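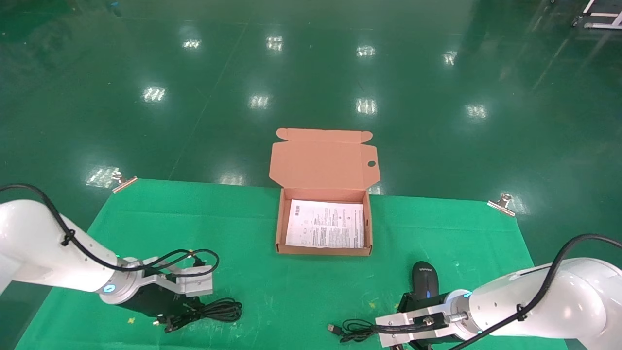

Open mailer box on the green mat

**Packaging & shipping mtg, Thu 14 April**

Present: Gearóid Dunne (chair), Foley, me (notes). Apologies from the Kudby end, call dropped twice and they gave up.

Last minutes: ok'd, no changes. Somebody asked if we ever got the tape invoice fixed. Not yet. Carried.

**1. Mailer boxes**

Grokby want a yes or no on the next order. Minimum is 700. Gearóid thinks that's too many in one size given how many small orders go out. Foley says small orders can go in the same box with more paper, we did it all winter and the returns weren't any worse. Gearóid not convinced, says paper isn't free either and customers complain about it.

Long talk about whether to get the logo printed on the lid. Price goes up, lead time goes up. Left plain for now. Could do a stamp. Foley has a stamp from the old place but the ink smears on the tape so would need differnt ink.

Agreed: order the minimum from Grokby, plain, one size. Ask for a price on the smaller one at the same time, no commitment.

**2. Damaged parcels**

7 claims open with the carrier. 4 are mugs, all the tall shape with the thin handle. The rest are mixed. Carrier wants pictures of the outside of the box for every claim, which most customers don't send because they already threw it out.

- Put a line in the dispatch email asking people to hang on to the box until they've checked everything
- Tall mugs get double wrapped from Monday
- Foley to chase the carrier about the oldest claim, they've gone quiet

Gearóid wants to drop the tall mug altogether. Not decided, it still sells. Back on the agenda next time.

**3. Kudby returns**

They sent back a full case with no paperwork. Credit note or replacement? Their email says both in diferent paragraphs. Gearóid to phone. No stock goes out to them until we know which.

**4. Jarilon labels**

New label software, trial runs out end of the month. Foley likes it, faster than typing addresses in by hand. Doesn't like that it forgets the return address each time it updates. I find the search slow. Gearóid asked what it costs after the trial, no one had the number. Me to find out and send round before anyone signs up for anything.

**5. Holiday cutoff dates**

Too early but last year we left it till November and it was a mess. Foley to draft dates for overseas and domestic, keep it to one page. Gearóid wants a later domestic cutoff than last year. Foley doesn't.

**6. AOB**

Tape guns, two sticking, get new blades before buying new guns. Bubble wrap to go back on the bottom shelf please, it keeps ending up on top of the scales. Meeting ran 25 minutes over, Gearóid had to leave before the end of this item.

**Actions**

- Gearóid: phone Kudby, place Grokby order
- Foley: carrier, cutoff dates, ink for stamp (if cheap)
- Me: Jarilon price, dispatch email wording, tape invoice

Next meeting same time, room to be confirmed.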